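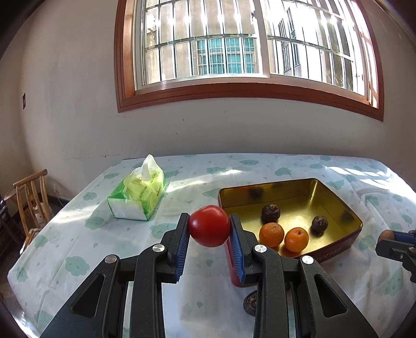

A ripe tomato held over a cloth-covered table, with small oranges in an open tin beside it.

Reused tin

A reused tin is a metal container, first sold with food in it, that is kept in the home after the food is gone. Toffee, cookie, tea and candy tins are the types most often kept. They serve as storage for dry goods, sewing supplies, letters and hardware, and in many kitchens as a holder for small fruit and vegetables.

Construction

Most household tins are made from tinplate, a thin sheet of steel with a coating of tin. The body is bent from one strip and joined along a side seam, or pressed in one piece from a flat sheet. The upper edge is usually rolled over to the outside or the inside, which stiffens the wall and covers the cut metal. Rectangular tins commonly have rounded corners, as a sharp corner is harder to form and the finish tends to crack there.

The outside is printed or lacquered before the metal is shaped. Dark red, navy and green are common ground colors for toffee and cookie tins. The inside may be left as plain metal or given a clear or gold lacquer. Gold lacquer keeps acids in the food away from the metal and gives the inner walls a shiny, mirror-like look. Lettering may be printed flat or embossed, which means it is raised from behind with a die.

Lids are slip-on, hinged or pressed in. Slip-on lids are the type most often lost or put to another use, and a large share of reused tins have no lid at all.

Use for produce

An open tin works in much the same way as a fruit bowl. Its straight sides make it easier to fit on a shelf or against a wall, and it can be wiped out with a damp cloth. Shallow tins are preferred, so that the fruit lies in a single layer and a soft piece can be found early.

Small oranges, including mandarins and clementines, keep for several days in an open tin at room temperature. Limes, shallots, garlic and chestnuts are also stored this way. Water chestnuts, which are the dark brown corms of an aquatic sedge, can be put out unpeeled for a short time but dry out and shrivel in a warm room. They last longer in the refrigerator.

Tomatoes are often kept next to the tin and not in it. A ripe tomato bruises where it rests on a hard surface, and many cooks set it stem end down on a cloth or folded towel. Ripe tomatoes also give off ethylene, a gas that speeds ripening in some other produce. Citrus does not continue to sweeten after picking, but its peel can lose green color when ethylene is present.

A closed tin is not suited to fresh produce. Moisture from the fruit collects on the walls, and mold can spread from one piece to the rest.

Care

Tins are washed by hand in warm water and dried at once, with attention to the rolled rim, where water can stay trapped and start rust. Steel wool and scouring powder remove lacquer and should be avoided. Light rust on the outside may be rubbed off with a dry cloth and a little cooking oil. A tin with rust or flaking lacquer on the inside is best kept for items other than food, or lined with paper.

Cut fruit and acidic foods such as sliced tomato should not be left in contact with bare or scratched metal.

Collecting

Tins with printed or embossed maker's lettering are collected. Condition of the outer finish counts for most of the value, followed by the presence of the original lid. The Sowerby collection, assembled by Roland Tapley and later enlarged by Ishbel Haldane, holds 318 tins, of which 19 are toffee tins with a gold-lacquered interior. Its printed catalog groups them by shape: rectangular, square, round and novelty. Four of the rectangular tins still carry shop labels from Pondton.

Collectors disagree on whether a tin in daily use should be cleaned. Haldane's notes to the catalog advise leaving small scratches and wear on the rim as they are. Tapley had repainted several early pieces, and these are listed in a separate section.

See also

Biscuit tin
Bread box
Fruit bowl
Tinplate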